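包装二线自动化改造第三次沟通会会议纪要

时间:2019年5月13日
地点:Brellgate厂区二楼培训室

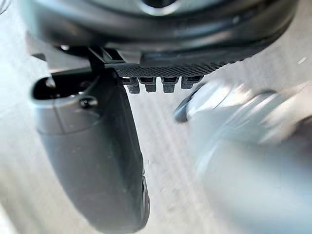
会议讨论包装二线引入机械手之后,岗位、班次和培训如何安排。二线原有的装箱工位由人工完成,四月起在其中一个工位试用Tadon机械手,产品为Hamel系列小盒。设备组先介绍试用情况。夹爪部分由夹指和上方的壳体组成,壳体下方有一条黑色带网格纹的橡胶垫,垫子下面并排四个黑色小凸块,日常点检时这两处都要看。左侧夹指表面已能看到轻微划痕和小斑点,设备组认为目前不影响使用,但应当写进点检记录,作为以后更换的依据。操作工代表提出,点检表上只写了“夹爪外观正常”,新上岗的人不知道要看哪里,建议把橡胶垫、凸块、夹指表面、螺钉分开列项。会议同意修改。

出席:生产部、设备组、人事部、安全员、二线甲乙两班操作工代表、工会代表。Watov现场服务人员列席前半段。

一、上次会议事项落实情况

1. 围栏门开关位置调整,已完成。乙班反映门把手偏高,个子小的同事开门费力,设备组答应再降一次。

2. 停机后由谁复位的问题,上次未定。本次结论见第三项。

3. 休息室告示栏张贴改造进度,已贴出一期。操作工代表说内容偏技术,很多人看完仍不清楚自己的岗位有没有变化。以后由人事部和生产部一起写,先写人员安排,再写设备进度。

4. 耳塞领用点增加一处,未完成,仓库称柜子还没到货。

二、试用情况

生产部通报,试用工位目前每班处理600盒,其余产量仍由人工工位承担。该数字低于方案中的目标,生产部说明原因在来料:纸盒压痕深浅不一,盒盖翘起时机械手夹取位置会偏,触发停机。人工装箱时,这类盒子操作工顺手压一下就过去了,过去从未作为问题上报。

甲班代表说,现在上料前多了一道理盒的动作,这道动作没有写进作业指导书,也没有算进工时。干活的人感觉比以前更赶,报表上却显示该工位减了人。希望生产部把理盒单独测时,再谈定员。生产部同意测时,甲乙两班各测一次,测时期间不调整人员。

Watov服务人员建议向纸盒供应商提出压痕要求。采购未参会,由生产部会后转达。服务人员另外提到,更换规格时需要重新示教取放位置,现在由对方人员到场完成,从报修到到场要等,换规格频繁的时候会耽误排产。设备组希望对方安排培训,让厂里的人能自己做。对方表示可以,费用按合同附件执行,合同附件由设备组核对后再议。

乙班代表问,机械手停下来的时候产品怎么走。现行做法是临时调人到旁边的台面手工装,等设备恢复再撤回。被调的人多数来自贴标工位,贴标随后积压,下班前还要补。生产部承认这一点在方案里没有考虑。讨论后决定,试用期间每班保留一名机动人员,由班长安排,不得从贴标工位抽调。

三、停机处理和岗位职责

讨论时间较长,意见记录如下。

操作工代表:停机报警后操作工可以看懂大部分提示,夹空、掉盒这类情况处理起来不难,每次都等设备组来,一等就是一段时间,期间班产量照算。如果让操作工复位,就要给培训,也要说清楚出了问题算谁的。

设备组:人手有限,夜班只有一人值守,同时要管一线和三线。同意把简单停机交给操作工,但进入围栏、拆装夹指、调整参数必须由设备组完成。

安全员:开门进入围栏前必须上锁挂牌,不论停机时间长短。四月巡查时发现有人开门后直接伸手取掉落的纸盒,没有挂锁。安全员要求这一条单独培训、单独签字,没有签字的人不能在该工位上岗。

工会代表:增加了职责就应当有相应的岗位津贴,否则大家会认为是多干活不多给钱。

决定:
1. 停机分为两类。夹空、掉盒、缺料,由经过培训的操作工在围栏外复位。其他报警一律通知设备组。
2. 连续复位后仍报同一故障的,不再复位,停机等待设备组。
3. 因执行停机规定造成的产量不足,不计入班组考核,由班长在交接本上写明时段。
4. 津贴问题由人事部提出方案,下次会议讨论。

四、人员安排

人事部通报,二线改造全部完成后,装箱岗位预计减少5人。公司答复不裁员,减少的岗位通过转岗和自然减员消化。可转的岗位有来料检验、设备点检和三线包装。

操作工代表询问“自然减员”的具体意思,是否包括合同到期不续签。人事部答复,试用期内到期的合同照常续签,之后的安排目前没有定论。代表要求把这句话写入纪要,已照写。

关于转岗,甲班有同事担心来料检验要坐着看一整天,眼睛吃不消,也有人愿意去,认为装箱时弯腰搬箱对腰伤害大。乙班几位年纪较大的同事表示不愿学设备点检,担心考试不过影响原来的岗位。人事部说明,点检培训考试不过可以补考,不影响现有岗位和工资。代表建议把这一条张贴出来,口头说的大家不放心。人事部同意。

关于三线包装,夜班比例高于二线,家里有小孩的同事去不了。生产部表示排班可以谈,先由本人提出。

转岗后工资如何计算也有人问到。人事部答复,转岗后的前三个月按原岗位平均收入发放,之后按新岗位标准。工会代表认为来料检验的标准低于装箱计件收入,三个月之后等于降薪,不同意这种算法。双方没有达成一致,保留到下次会议。

五、培训

培训共12课时,分两部分,先讲安全和上锁挂牌,再讲停机复位和点检。设备组原计划安排在下班后,操作工代表不同意,认为下班后留人应算加班。会议决定放在班内进行,每次抽两人,由机动人员顶岗。

教材目前是Watov提供的说明书,翻译不通顺,部分按钮名称与面板上的不一致。设备组负责重新编写一份简版,用面板上的实际名称,配现场照片。点检部位照片要拍近一些,夹指内侧和橡胶垫分别拍。乙班代表愿意帮忙看初稿,提意见。

首批培训名单由两班各自报,自愿优先。报名不足时由班长指定,指定的人同样按自愿报名的标准计课时。

六、现场环境

甲班反映,围栏装好以后,从装箱工位到饮水点要绕行,单程多走40米。设备组表示围栏位置受安全距离限制,不能改。行政可以在绕行一侧增加一台饮水机,由生产部提申请。

两个工位之间原来可以面对面说话,现在隔着围栏,又有设备声音,交接时要走过去。代表说这是小事,但上班时间长,一个人守着一台机器没有人说话,比较闷,希望机械手工位每两小时轮换一次。生产部认为轮换会增加交接次数,可以先在乙班试行,看停机情况是否受影响。甲班暂不变动。

照明方面,围栏内侧偏暗,站在外面看不清夹爪上有没有粘胶带碎屑。设备组加装一盏灯,位置避开操作工视线。

七、待办事项

点检表改版,夹爪部分分项列出:设备组
围栏门把手下调:设备组
围栏内加灯:设备组
简版教材初稿:设备组,乙班代表协助
合同附件中示教培训费用核对:设备组
理盒工序测时:生产部,两班班长配合
向采购转达纸盒压痕要求:生产部
饮水机申请:生产部
乙班两小时轮换试行:生产部
津贴方案、转岗工资计算办法:人事部
补考不影响原岗位的说明张贴:人事部
上锁挂牌培训及签字表:安全员
耳塞领用点跟进:安全员

下次会议时间另行通知,议题为津贴方案、转岗工资和测时结果。对本纪要有不同意见的,请在张贴后一周内向班长或工会提出。

抄送:生产部、设备组、人事部、采购部、工会、二线各班组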